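クーヴズコムだより　会員の見学報告

フリンバーグさんの公開デモに行ってきました(台所のロボットの話、長いです)

2021年4月29日、フリンバーグ社のクーヴズコム事業所で開かれた公開デモに参加してきました。前号の編集後記で「行く人いますか」と書かれていた、あれです。手を挙げたのが私とクレム・ラケナさんと奥さんのロレインさんだけだったので、クレムさんの車に乗せてもらって、三人で出かけました。

もともと2月の予定だったのが延びて、会場の人数もかなり絞っての開催でした。入口で検温、手指消毒、名札をもらって、あとはマスクのまま。声が聞き取りにくいので説明員の方は首から小さな拡声器を下げていて、これがときどきピーッと鳴るんです。ロレインさんはそのたびに肩をすくめていました。

受付の横に業務用の食洗機の古いカタログが積んであって、私はまずそこで引っかかってしまいました。ご存じの方もいると思いますが、私は長いこと厨房機器の据え付けをやっていたもので、こういうのを見ると素通りできないんですよね。クレムさんに袖を引っ張られて、ようやく中へ。

会場は二階の研修室で、机に大きなモニターが並べてあります。案内役はハキム・ルメンタさんとラーラサティ・ウィビソノさん。ハキムさんがロボットの動作を、ラーラサティさんが「ノルト」というシミュレーション用のソフトを受け持っているそうです。

今回のテーマは家庭の台所です。といっても、いきなり本物の台所に腕を持ち込むわけではなくて、まずコンピューターの中に台所を作り、その中でロボットアームに仕事をさせてみる。食器を持つ、動かす、置く。そういう練習をノルトの中で何度も何度も繰り返すんだそうです。

私、お恥ずかしい話、シミュレーションと聞いて、線だけで描いた箱がカクカク動くようなものを想像していたんです。昔、厨房の図面ソフトで見たのがそういう画面だったので。ところがモニターがついたら、壁にはちゃんと暖かいオレンジがかった黄色が塗ってあるし、カウンターは斑点入りの石だし、戸棚は灰緑色で扉に枠までついているし、思わず「うちより立派だ」と言ってしまいました。ロレインさんは「蛇口がいい」と。たしかに、背の高いグースネックの蛇口で、大きな鍋を洗うにはああいうのが楽なんですよ。
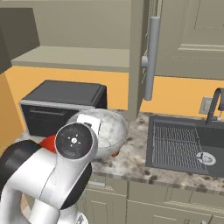

ノルトの台所で作業中の白いアーム。すぐ後ろに銀色のボウル、奥に黒い電子レンジ。

デモの課題は、カウンターまわりの物を相手にした、いわゆる「片付け」の動きでした。ハキムさんがキーボードを叩くと、腕がすうっと伸びていきます。音はしません。画面の中ですから当たり前なんですが、私は機械が動くときは音で調子を聞く癖がついているので、これがなんとも落ち着かない! 隣でクレムさんが小声で「ウィーン」と効果音をつけてくれて、それで少し安心しました。

ボウルというのが、実はなかなかの曲者なんだそうです。丸いから、どこを持ってもよさそうに思えますよね。でも縁の薄いところをうまくつまむのか、外側から挟むのかで手首の向きがまるで変わるし、傾いて置かれていたらまた話が違ってくる。人間は台所に立ったらそんなことを考えずに、片手でひょいと取ります。ハキムさんは「その『ひょい』の中身を全部書き出さないといけないんです」と言って、白板に手首の絵を描いてくれました。絵はあまりお上手ではなくて、最初はエビかと思いました(ごめんなさい)。

それから、腕の肘のあたりの話も面白かったです。指先ばかり気にしていると、肘が戸棚や家電にぶつかる。私の据え付けの仕事でもまさにそれで、オーブンの扉が開くかどうかばかり測っていて、いざ運び込むと自分の背中がつかえて出られない、なんてことがありました。クレムさんに「その話、もう聞いた」と言われましたが、ハキムさんは初めてですからね、最後まで聞いてくれましたよ。

質問の時間に、私が真っ先に聞いたのは回数です。いったい何回くらい練習させるんですか、と。答えは、ひとつの課題につき2,000回。デモのために用意した課題ではそれを倍にして、4,000回やったそうです。夜のうちに計算機に任せておいて、朝来たら結果を見る。うらやましいですねえ。私が見習いのころは、ガス管のねじ切りを練習するのに、一本切るたびに親方が来て、無言で首を振って帰っていったものです。

休憩をはさんで(お茶は個包装のお菓子つき、廊下で間隔をあけていただきました)、後半はラーラサティさんの担当です。同じ台所を、いろいろな位置から見せてくれるとのこと。

前半は部屋の中に立って腕を眺めているような画面だったのが、後半は手元に寄った画面に切り替わりました。下のほうにロボットの手のひらと指が見えていて、その先に台所がある。ロレインさんが「自分がロボットになったみたいね」と言ったら、ラーラサティさんがとても嬉しそうに「そうなんです!」と。どうやら、その言葉を誰かが言うのを待っていたようなのです。

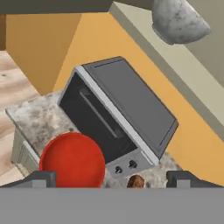 手元側から見た画面。グリッパーの先に赤いボウルとオーブントースター。

この画面、慣れるまで少し目が回ります。台所がぐっと斜めになっていて、トースターも斜め、左手のほうには床まで見えている。私は首をかしげて見ていて、気がついたら隣のクレムさんもまったく同じ角度で首をかしげていました。後ろの席の方々はさぞ見にくかったことでしょう。

でも、説明を聞くと納得なんです。離れたところから見ると、腕そのものが邪魔になって、肝心の物が隠れてしまうことがある。手元から見れば物には近いけれど、今度は部屋のどこにいるのかがわかりにくい。だから両方を使いたい、と。たしかに、流しの下に頭を突っ込んで配管をいじっているときの私が、ちょうど後者です。手元はよく見えるけれど、自分の足がどこにあるかはわからない。それで何度バケツを蹴飛ばしたことか。

赤いボウルのそばに茶色い丸っこいものが少しだけ覗いていて、これがちょっとした話題になりました。クレムさんはパンだと言い、ロレインさんはマフィンだと言い、私はどちらでもいいから昼ごはんが食べたいと思っていました。ラーラサティさんに聞いてみたら「見る人によって答えが違うのが困るんですよね」と笑っておられて、答えは教えてもらえずじまい。半分隠れた物をどう見分けるかというのは、ロボットのほうでも悩みの種なんだそうです。

あと、私がしつこく聞いたのがトースターのことです。正面に小さな丸いつまみが並んでいるでしょう。あれは回るんですか、と。ラーラサティさんいわく、ノルトの家電は、動く部品を持たせたものと、形だけのものとを用途によって使い分けるとのこと。全部を動くように作ると、作る側の手間が大変なんだそうです。扉の蝶番の重さまで決めるんですよ、と言われて、私はつい身を乗り出しました。蝶番の話ならいくらでもできますから。扉は閉まり際の重さが大事で、軽すぎるとバンといくし、重すぎると半ドアになる。そう言ったらラーラサティさんがメモを取ってくれまして、いやあ、現場を離れてから誰かにメモを取られたのは初めてです。

さて、デモのあとは自由に話せる時間でした。ここで品質管理のロハニ・ヒダヤットさんが加わって、失敗のほうの話をしてくれました。私はこれがいちばん聞けてよかったです。

ロハニさんの仕事は、うまくいかなかった回を見返して、何が起きたのかを分類することです。つかみ損ねた、つかんだけれど途中で滑った、置けたけれど転がった、そもそも違う物に手を伸ばした、など。分類の札は5種類に絞ってあるそうで、最初はもっと細かくしていたけれど、見る人によって札がばらばらになるのでやめたとか。これはうちの会の備品台帳にも言えることですね。分類が細かすぎて、延長コードがどの欄なのか、私はいまだにわかりません。

「転がった」の動画をいくつか見せてもらったら、これがもう、気の毒やらおかしいやらで。カップがカウンターの上をつーっと行って、床に落ちて、でも割れない。割れる設定にはしていないんだそうです。ロレインさんが「うちの食器もその設定にしてほしい」と言って、みんなで笑いました。ハキムさんも笑っていましたが、そのあと真面目な顔で、割れないからこそ失敗を軽く見ないように気をつけている、とおっしゃっていました。画面の中で通った動きが、本物の台所でそのまま通るとは限らない。石の天板の滑り具合ひとつでも違ってくる。そこを詰めるのがこれからの仕事だそうです。

クレムさんからは、なかなか厳しい質問が出ました。こういうものが本当に家に来るのはいつですか、と。ハキムさんはしばらく考えて、年数は言えません、と答えました。私はこの答え方に好感を持ちましたが、クレムさんは帰りの車の中でも「でも、だいたいの年くらいは」とぶつぶつ言っていました。あの人は給湯器の納期でも同じことを言います。

もうひとつ、会員の皆さんに関係のありそうな話を。フリンバーグさんでは、台所の配置の見本を増やしたいそうです。きれいなモデルルームのような台所ばかりだと、練習の中身が偏ってしまう。棚が妙に低いとか、流しの横がやたらに狭いとか、そういう癖のある台所の寸法を知りたい、とラーラサティさんが言っておられました。これ、うちの会の得意分野じゃありませんか? 増改築を繰り返したクーヴズコムの古い家の台所なんて、癖しかありませんよ。私の手元にも、現役時代に描いた間取りの控えがたくさん残っています。もちろんお客さんのものなので勝手には出せませんが、自宅のものなら喜んで、と伝えておきました。

寸法を測って協力してもいいという方は、私までご連絡ください。測るのは、カウンターの高さと奥行き、流しの位置、吊り戸棚の下端の高さ、それにコンセントの位置です。コンセントは忘れがちなのでよろしくお願いします。巻き尺は一本余分がありますから、お貸しします。写真は不要だそうです(片付けなくて済みますね!)。

それから帰り道のこと。三人ともすっかりお腹がすいてしまって、駅前のクウォックで持ち帰りの麺を買い、川沿いの駐車場で車の窓を全開にして食べました。クウォックの焼きそばは相変わらず量が多いです。ロレインさんは小さいほうを頼んだのに、それでも私の分と見分けがつきませんでした。風が強くて、紙ナプキンを2枚ほど追いかける羽目になったことも、いちおう報告しておきます。

食べながらもロボットの話は続いて、クレムさんは箸で焼きそばをつまんでは「これは何回練習したらできるんだろうな」と言い、ロレインさんは「それより、洗った食器を拭いてしまうところまでやってくれるのかしら」と、こちらは完全に購入する側の目線でした。私はといえば、家に帰ってからボウルを戸棚から出したり戻したりしてみました。右手で取るときと左手で取るときで、手首の返し方がちゃんと違うんですよ。何十年も台所の中で仕事をしてきて、気にしたこともありませんでした。妻には、何を散らかしているのかと叱られました。

次の見学会については、フリンバーグさんから案内が届き次第、掲示板に貼ります。今度は実機の腕も見せてもらえるようお願いしてあるので、音が聞けるかもしれません。車で行ける方は乗せられる人数も書き添えてくださいね。それと、受付で名札を返し忘れた方が一人います。クレムさん、上着の胸についたままでしたよ。私のところに持ってきてくれれば、まとめて郵送します。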